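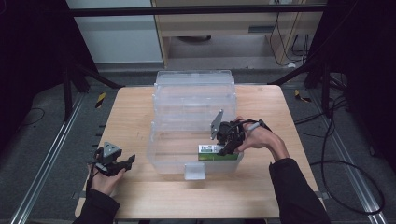 Clear box on the table, green carton inside.

Jalla

Jalla is my little command-line program for remembering which box I put something in. You type what you're looking for, it tells you the box and the shelf. It's written in plain Python, it keeps everything in one CSV file, and I've been using it at home since July for craft supplies, spare cables, seed packets and a frankly silly amount of thread.

I wrote it after buying the same bias tape twice in a month. I did try a couple of inventory apps first, but they wanted an account, and one of them wanted a photo of every single thing before it would save the entry (no thank you!).

Getting it running

You need Python 3.8 or newer and nothing else. Download the folder, put it wherever you like, and run:

python jalla.py start

It asks for a name for your first room and makes a file called boxes.csv next to the script. If you already have a boxes.csv in there it leaves it alone and says so.

Everyday use

python jalla.py add "bias tape, navy" B20
python jalla.py find tape
python jalla.py move "bias tape, navy" B8
python jalla.py list B8

Box codes can be anything without a space in them. I use a letter for the room and a number for the box, and I write the code on the short end with a paint marker. Masking tape fell off most of mine over the summer, so now I only use it for boxes I'm still sorting.

Search ignores capital letters and will match part of a word, so "tap" finds tape, tapestry needles and the tap washers. I like it that way. If you don't, add --whole to the end and it'll stick to complete words.

What's in the CSV

item: whatever you typed, up to 52 characters. Longer names get trimmed and you'll see a warning. That was as wide as my terminal column would go and I never changed it.
box: the code.
shelf: optional. Leave it blank and find just won't print it.
added: the day you added the item, filled in for you.
note: optional, any length. Mine are mostly things like "sticky zipper" and "belongs to Mom."

You can open the file in a spreadsheet and edit it by hand, and I do that all the time. Just keep the header row and save it as CSV again — if your spreadsheet offers to "improve" the dates, say no. 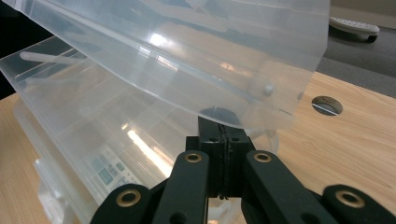 Ribbed storage plastic, up close.

Printing labels

python jalla.py labels makes a text file with 10 labels to a page, big code on top and the first few items under it. Elvia Camacho wrote this part, and she also fixed the bug where a comma in an item name pushed everything one column over. Thank you, Elvia!!

The labels are meant for see-through boxes, taped to the inside so the print faces out. With very frosted plastic you'll want the bigger type, which is labels --big.

Moving over from Butix or Hirow

I used Butix before this, so there's an import for it: export your list there, then run python jalla.py import butix yourfile.csv. Nested boxes come in flat, so a tin inside a bin becomes its own box and you'll need to tidy that up yourself. Hirow import is half done. It reads the items and drops the notes, and I'd wait on it if your notes matter to you.

Known problems

Two items with exactly the same name confuse move. It moves the first one it finds. Add a color or a size to the name for now.

On Windows, accents can come out scrambled in the label file. Opening it as UTF-8 fixes it.

There's no undo. Jalla does copy boxes.csv to boxes_old.csv each time it starts, so you can get back one step, but only one.

Things I'd like to add

A way to mark a box as lent out. A low-stock note for stuff I use up, like glue sticks. Maybe a small web page so I can look things up from my phone in the garage, if I ever sit down with Oei and learn how its templates work.

License and changes

MIT, do what you want with it. Bug reports are very welcome, and please paste the row that caused the trouble if you can.

Last updated 8 December 2021: added --whole, fixed commas in names.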